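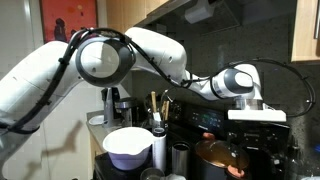 12 min read

3. Where things stay on a family counter

3.1 The kitchen and the question

The third household in our study, which we call the Vomatetti kitchen after the building, uses its counters as open storage. Many guides on home organization treat an object on the counter as an object out of place. In this section we ask if that view fits what we found. We were interested in the things that stay out from one meal to the next, and in how the people of the house explain their position.

The wall behind the stove is covered with a dark, speckled, granite-like surface, and the upper cabinets are of light wood. The coffee maker has its own part of the counter, on the light beige surface to the left of the stove. The family calls this part "the morning side". Mabaso and Vitale use the term "station" for such a group of things that serve one task, and we keep their term. A station can be very small. In this kitchen one machine and a small white dish beside it are enough to make one.

3.2 The crowded counter

The black counter has a different character. It holds things for cooking, for mixing and for cleaning, and they stand close to each other. During the interview, which took 60 minutes, the mother of the family described this counter as "full but not messy". She could say for each object who had put it there and who was allowed to move it. We did not expect such clear rules, and in the pilot interviews in January we had not asked for them. 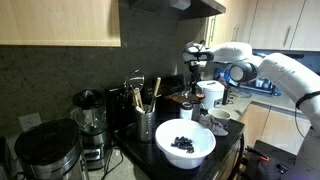
Figure 2. The black counter with the mixing bowl, the mesh utensil holder and the white rice cooker.

Three points from Figure 2 are important for the argument. First, the tall tools are kept upright in the stainless steel holder, with their handles free. The wire-mesh skimmer stands highest. The cook told us that she finds a tool by its handle and does not look at the other end – a habit we met again in the Drornov household. Second, the rice cooker stands further back, behind the large white bowl. According to the family it never goes into a cabinet, as it is used almost every evening. Third, small things collect between the large ones: the white jar with the black lid, the metal cup, the beige bowl near the gray cloth. Swanepoel calls these "guests" of the counter. They have no fixed station, but they are tolerated as long as the bowl has its place.

The cloth deserves a short remark. In our coding scheme a cloth was first counted as waste or laundry. Mtshali, who coded the same material separately, objected that a cloth on the counter is a tool like a spoon. We changed the scheme after this discussion and coded all 20 sessions a second time.

3.3 The wall near the stove

Our scheme also includes what hangs on the walls, because a wall can take part in the order of a kitchen. The painting near the stove has a dark frame and shows two dark figures under a sky of orange and red. The family did not mention it until we asked. Then both parents spoke about it for a long time, and they agreed that nothing else should be fixed to that part of the wall – no hooks, no shelf, no rail for spoons. We therefore coded it as a "protected surface". The cost of this choice is paid on the black counter, where the tools must stand in a holder.

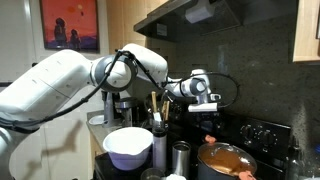

3.4 Comparison with the Engelbrecht kitchen

The Engelbrecht kitchen has nearly the same length of counter, but its owners put everything away after each meal. Baloyi observed that they opened the cabinets more often while cooking, and that they also complained more often about lost tools. We do not claim that one way is better. The two families have different evenings, and the second one cooks rice only on holidays.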